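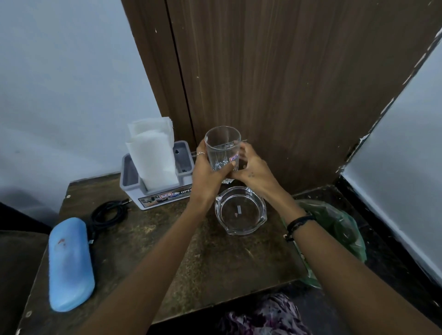
# The Corner Table: What a Small Surface Collects

Student project report, Everyday Objects module
Hosness College, 29/07/2023

## Why a table

Our group wanted to study something ordinary and get really close to it. We talked about bus shelters and school lockers first, and then somebody brought up the small tables people push into corners and stop noticing. We were sold right away! Every one of us has a table like that at home, and not one of us could say from memory what was on it.

So the question became: what ends up on a small corner table, and what do those things tell us about how the table gets used?

## How we worked

We visited homes and two break rooms in the Gounder neighborhood, starting in January. At each table we did the same things:

- wrote down every object before touching anything
- picked up each object, looked it over and put it back
- noted labels, stickers and any print still readable
- looked at the surface itself for wear

An object was anything you could lift off the table by itself. A stack of napkins in a holder was one object, and so was the holder. A bag was one object whatever was in it, and we did not open bags. In total we logged 490 objects on 44 tables. The lists went into a shared spreadsheet, which crashed once and cost us an afternoon of retyping (save often!).

## The table we kept coming back to

Our favorite is a small wooden one, dark brown and badly scuffed, with pale stains all over the top. It is tucked in against a tall panel with a brown wood grain, and the panel is chipped too, mostly along its right edge. We gave it the longest entry in the whole log.

The glassware was the best part. The tumbler has cut ridges near the base, and you feel them before you really see them. It still has a little red-and-white sticker low on the side. The ashtray is thick clear glass with notches in the rim, and there is a sticker inside that one as well, white and silver, close to the middle. We had a long argument about stickers after this visit. Half the group peels them off the minute they get home – the other half had never thought about it.

Then there is the napkin holder, white plastic with a gray top, with an advertising strip across the front. We liked it because it is a café kind of object, and it changes the feel of a table completely. Put one down and people expect to eat there.

The rest is what we ended up calling "parked" items: a coiled black cable, a light blue eyeglasses case, and a crumpled green plastic bag hanging partly over the edge.

## What we found

We sorted everything into three groups. "Resident" objects belong to the table, like a holder or an ashtray. "Parked" objects are waiting to go somewhere else. "Passing" objects are in use at that moment, like a glass somebody is drinking from.

Of the 490 objects, 178 were parked. That was far more than we had guessed, and cables were the ones we wrote down most often. Parked items also tended to sit near an edge, with the residents toward the middle or the back.

Wear was harder. We had hoped the scuffs would line up with where the resident objects stood, and on a few tables they did, but on the really worn ones the marks were everywhere and we couldn't separate them. Next time we would draw a grid on tracing paper and lay it over the top.

## Problems

The three groups leak. A tumbler can be passing at lunch and parked by evening, and we only visited each table once. Some hosts had also tidied before we came, which was kind of them and terrible for our data. The Gresport tables were all done in one weekend and those notes are shorter than the others.

## What's next

We'd love to go back to ten of the tables and log them every day for a week. The class next door is doing kitchen drawers in Zuvuvport and has reached 1119 objects already, so we may borrow their sorting sheet, which has a column for "broken but kept." We need that column.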